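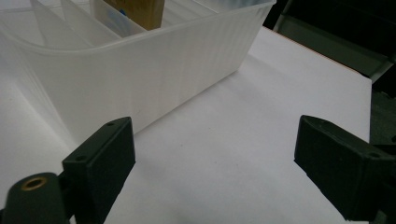

Chapter 2
Reading the Ground After It Moves

I learned to love landslides in a parking lot. It was July, the rain had finally let up, and my first field boss, Caradog Sayce, had pulled over above the village of Tumley so he could eat his sandwich. I wandered over to the railing and saw that the fence line below us had a big kink in it, as if somebody had grabbed the hillside and tugged. "How fast is it going?" I asked. He kept chewing and told me to go find out!

So that's what we'll do in this chapter – find out how fast a slope is going, and which way, and how deep the moving part goes. You already met the Stullitbridge slide in Chapter 1, and we'll be coming back to it a lot (I have a soft spot for it). It's a slow earthflow, mostly clay, and it sits on a tilted bed of shale that gets slick when groundwater rises. Jingyi Lü and Khôi Ninh put survey stakes across it and measured them for 360 days, and you'll get to work with their numbers in the second half.

First, though, we need some words. A scarp is the steep step at the top of a slide, where the ground pulled away. The toe is the bottom end, where everything piles up and bulges. In between you get cracks, ponds in odd places, and trees leaning every which way – I once spent a whole afternoon sketching leaning trees and loved every minute.

Keep a pencil handy as you read. We'll start at the scarp, because it's the easiest part to spot from a distance, and work our way downhill from there.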